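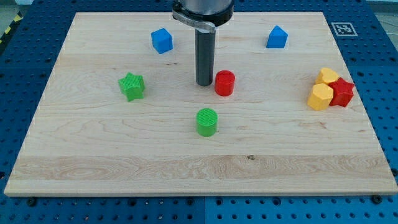

Blocks on a maple board, and the single gray finger in charge of them.

Will it put the toys away?

Readers keep asking when a robot will tidy the playroom, so in February I spent a day at Grevard watching one practise. The job is pushing. One rod, one board, a handful of stars and cylinders, and a typed instruction such as "move the red star to the green star." My nephew has done this for years, unpaid and mostly when asked.

Larysa Nechyporuk, who runs the trials, gave me the tally without flinching: 2,000 instructions, 1,038 finished to her satisfaction. Of the misses, 611 came down to blocks bunching up, where nudging one colour shifts its neighbour as well. Anyone who has chased peas around a plate will sympathise.

Is that a chore yet? Not at my place. A rod can't lift a sock, and the board at Grevard is bolted down, an arrangement I'd favour for my own kitchen but haven't managed. Still, it took a plain sentence and had a go, and on a good run it was done in 25 seconds — quicker than I get off the couch.

Liudmyla Zhuravel visits Amow for the next issue, where they're attempting towels.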